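This site uses cookies to give you a better reading experience. By continuing you agree to our cookie policy. Accept

September 28, 2020
by Aurelia Ciobanu

Moving to a smaller apartment, and what to do with the wool

We have lived in the new apartment since July. It has one bedroom, a kitchen where two people must agree who will open the fridge, and a single closet in the hallway. In the old place I had three closets and I never thought about them. I put things inside and closed the door.

My husband said that we should sort the clothes before the move. I said we should sort them after, when we can see how much space there is. I was wrong and I have told him so. We paid the movers from Rulunik to carry boxes up to the fourth floor that I later carried down again myself.

The summer clothes were easy. I keep few of them and they are thin. The problem is wool. I grew up in a cold town, my mother knitted, my aunt knitted, and I have the habit to buy a sweater when I am sad. I also do not like to give them away, although I wear the same four every winter.

In the end I asked my cousin Petrică Tănase for advice. He worked seven years in a dry cleaning shop, at Dumitrescu, close to the old market. He does not care about fashion at all, but he knows what happens to clothes when people store them badly. I wrote down what he told me on the phone, and I give it to you with my own small additions.

Wash first, store later

I used to put sweaters away after one or two wears, because they looked clean to me. Petrică says moths like the places where there was skin or food, such as the neck and the cuffs. So now everything is washed before it goes in the box, in cold water, with a little wool soap. I do not wring it. I roll it in a towel and press with my knees - this is the part my daughter enjoys.

Fold, do not hang

A heavy knit on a hanger gets long, and the shoulders get two little horns. I have a gray dress that is now a different size than when I bought it. For folding you need a surface bigger than the sweater. I use the bed, with the front side up, and smooth the shoulders with my palms. Then I turn it over, bring the sleeves to the back and fold the body in two. Cables are thick, so I do not fold them a third time. 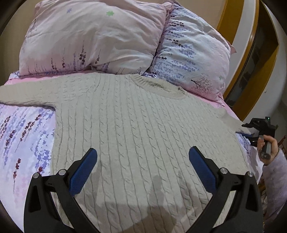

Choose the box

I bought two fabric boxes from Brurar, with a zipper, and they fit under the bed with one finger of space. Plastic bags with a vacuum also work, but Petrică does not like them for wool, and when I opened one from last year everything had sharp lines that stayed until I steamed it. Between the layers I put lavender in old socks. My mother used walnut leaves. I do not know which is better, the smell of lavender is nicer.

There are still five sweaters on the chair that I cannot decide about. One of them I have not worn since my daughter was born, and she starts school this year. I will write again when the chair is empty.

Subscribe to my newsletter and receive new posts by email. You can unsubscribe at any time.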